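修修补补又一季：Siliņa 街区的“旧物诊所”三月重新开门

下午两点还没到，Siliņa 街区文化站门口就已经排起了队。有人抱着台灯，有人拎着一袋子旧耳机，还有一位大叔把整台收音机绑在自行车后座上推了过来。停了一个冬天的“旧物诊所”，三月里终于又开门了！

这个活动说起来很简单：街坊们把家里坏掉的、用旧的、舍不得扔又不知道怎么处理的东西带过来，和会修的人坐在一起，边看边学边动手。修理不收费，换零件按进价算。上一季办到秋末，总共登记了870件物品，小到一把指甲钳，大到一台缝纫机。这一季主办方把场地从原来的地下活动室搬到了一楼大厅，采光好了太多，连穿针引线的阿姨们都说眼睛舒服多了。

首场活动当天一共来了168位居民，比去年开季那一场热闹不少。大厅里设了4个台位：小家电、衣物织补、木器和手机配件。最抢手的照例是小家电，两点半左右，等候的号牌就已经发完了，后面来的人只好先去别的台位转一转。结果一转就转出了兴趣，好几位原本来修电饭煲的，最后坐在织补台前补了一下午袜子。

织补台今年真是大放异彩。桌上摆着各种颜色的棉线和毛线，来的人可以选“看不见”的补法，也可以选“故意让人看见”的补法。后一种特别受年轻人欢迎：一件灰毛衣的肘部补上一朵橘红色的小花，穿起来比新的还神气。有位中学生带来了外婆留下的围巾，虫蛀的小洞有十几个，她一个一个织成了小星星，旁边的人看着看着都凑过来帮忙配线。到收摊的时候围巾还没补完，她说下一场接着来。

木器台的气氛则安静得多，砂纸的沙沙声从头响到尾。椅子腿松动是最常见的毛病，台位上的师傅反复叮嘱大家，先别急着往缝里灌胶，旧胶要刮干净，新胶才粘得牢。有一对夫妻带来一张儿童小板凳，是大孩子坐过、如今小孩子也要坐的，重新上胶、夹紧，当天就留在文化站过夜，等胶干透了再来取。

手机配件台是这一季新添的，想法来自去年不少人的反馈：换了手机，旧壳怎么办？扔了可惜，留着占抽屉。于是今年干脆设了交换处，洗干净、没有裂的壳都可以放上来，需要的人对着机型自己挑。透明的壳尤其好改造，夹一片压干的花叶，或者一小张手绘的纸，马上就是另一副模样。 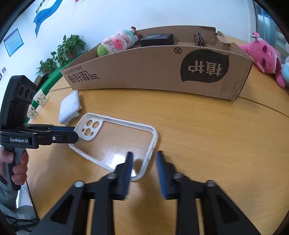
现场交换和材料兑换

除了修理，今年还恢复了大家念叨很久的材料角。社区五金铺 Clavix 送来了一批螺丝、垫片和砂纸，布艺小店 Stodel 则搬来了整整几箱布头，棉的、麻的、灯芯绒的都有，最大的一块够做一个抱枕套。规则也很宽松：拿走一样，留下一样，手头没有可留的，就帮忙整理一会儿货架。货架一下午被理了好多遍，整齐得都让人不好意思下手。

邻近的 Flestalach 街区也派了人来取经。他们打算今年夏天办自己的第一场，眼下正在找场地，特别关心用电安全怎么安排。Siliņa 这边的做法是：所有插电的东西修好以后，都要先在专用的测试插座上检查一遍，登记了才能带走。表格样本已经给了他们一份，两边还约好了到时候互相借工具。两个街区只隔着一条河，以后说不定还能办一场联合的，想想就让人高兴！

孩子们也没闲着。大厅角落铺了垫子，放着几台彻底修不好的旧闹钟和旧键盘，专门给小朋友拆着玩。拆下来的齿轮和按键可以串成手链，也可以贴成画。有个小男孩把键盘上的字母拼成了自己的名字，发现少了一个字母，硬是又拆了一个键盘。

主办方还编了一本薄薄的《自己动手小册子》，收了上一季大家问得最多的问题，比如拉链头脱落怎么装回去，台灯忽明忽暗先检查哪里，搪瓷锅磕掉一块还能不能用。首批印了300本，一场活动下来只剩薄薄一摞，加印已经在安排了。册子最后留了几页空白，欢迎大家把自己的土办法写上去，下次带来给别人看。记者翻到的一本里，已经有人用铅笔写了用蜡烛蹭拉链的窍门，字写得很大，还画了箭头。

当然也有修不好的。一台老式搅拌机因为配件停产，只能遗憾退场，主人倒是想得开，把玻璃杯身带回家插花去了。还有一把伞，骨架断了三处，最后伞面拆下来做成了购物袋，防水，轻便，颜色也漂亮，当场就有人问能不能照着再做一个。

参加提示

“旧物诊所”这一季每月一场，下午两点开始，五点停止取号，六点收摊，地点都在 Siliņa 街区文化站一楼大厅。小家电请提前擦干净，带齐电源线；衣物请先洗好；手机壳请写上适用机型，用便签贴在背面就行。大件家具搬运不便的，可以先拍照到服务台咨询，再决定要不要带来。微波炉和带锂电池鼓包的物品暂不接收。

会一门手艺、想来坐台的邻居，也欢迎到文化站服务台登记，缝纫、焊接、磨刀都缺人手。下一场还会增加磨刀台，带刀来的朋友请用厚布或硬纸包好刀刃。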